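Hekness notebook, Friday
Deposit model, withdrawals side

I continue from where I stopped on Wednesday. The task is still the same: to see if our model of a small savings bank can pay out its customers in a bad week without selling the long bonds. Lalit wants a version he can show to the Serwood people, and they are not mathematicians, so the sheet must be readable.

First I reloaded the base case. Opening cash is 10 percent of deposits, the bonds are kept at book value, the loans do not pay back early. With these settings the bank survives the mild run and also the medium run. It does not survive the hard run. It fails on day 14, which is later than I expected. In March the same run failed much sooner, and I wanted to know why before I believe the new number.

I found the reason after lunch. In March the salaries coming into the accounts were switched off during the run. Kamlesh switched them on again in April and wrote it in the comment of the sheet, but I did not read the comment. When I switch the salaries off, I get the old result back to the last digit. So the model is not broken and we only have two different questions with the same name. I have renamed them "run, salaries stay" and "run, salaries leave". Please use these names also in the emails.

Which one is more realistic I can not say from the sheet. Hedvika thinks that the salaries leave slowly, as people must ask their employer to change the account number, and this takes one pay cycle at least. Naveen does not agree. He says that people let the salary arrive and then move it the same evening, and for the bank this is the same as if it never came. I think Naveen is right for the customers who use the phone and Hedvika is right for the older ones. We should split the group, but not today.

The second thing is the test group. We have 200 accounts in the Flindness file, all of them with made-up names, and Shanti sorted them by size of balance. The large ones are few but they decide everything. When I remove the top 21 accounts, the hard run becomes almost harmless. I wrote this in big letters on the sheet, since I believe it is the main result of the month. A small bank with a few large depositors is a different animal from a small bank with many small ones, even when the total is equal.

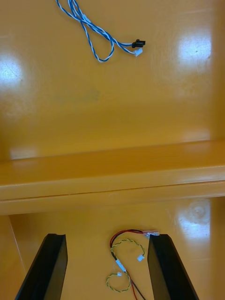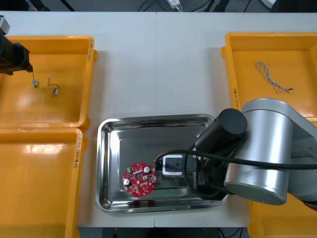

This page was last changed on 17/06/2022 by K. Semwal

Things I tried with the large accounts:

Let them leave all on the first day. The bank fails at once, not interesting.

Let them leave one after another, the biggest first. The bank holds longer, but the cash line goes down in steps and it looks frightening on the chart. Lalit does not like this chart. I like it, because a treasury desk would see exactly such steps.

Let them leave only when the cash falls under a limit. Here I had trouble. The limit is checked before the payments of the day, so an account can decide to stay in the morning and the bank is already finished in the evening. I moved the check to after the payments and then the opposite happened, the accounts became too clever and left one day before any real person could know. I put it back in the morning and added a delay of one day. This is not elegant but it behaves.

The deposit insurance is still not inside. Naveen asked for it again. A person with a balance under the insured limit has less reason to run, this is clear, but in our file nothing tells us if the person knows that he is insured. Srivastava did a small survey on this question some years ago and Hedvika has the paper copy at home. She will bring it. Until then I leave the switch gray in the sheet so that it can not be pressed by mistake.

A note about words. In the draft for Serwood we wrote that the bank "loses" money when the customers withdraw. This is wrong and it should be corrected in every place. The bank pays back what it owes and its balance sheet becomes smaller. It loses money only if it must sell the bonds under the book value. Shanti found the same mistake in the title of the second chart. I corrected the title, the text I did not touch, it is Lalit's text.

Also the word "liquid" is used in two meanings. In section two it means cash only, in section four it means cash and short bills. I prefer the second one but I will accept the first if we keep it everywhere.

To do:
- split the group into phone customers and branch customers (me, with Naveen)
- survey paper from Hedvika, then decide on the insurance switch
- read the comments in the sheet BEFORE running it (me)
- the column for interest paid is rounded to whole numbers, ask Kamlesh if this is on purpose
- new chart title, second one, send to Shanti for a check

The hard run with the delay is saved as a separate copy. The random seed is the same as in the base case, I wrote it in the first cell. The medium run with the delay I did not repeat yet, so please do not quote it.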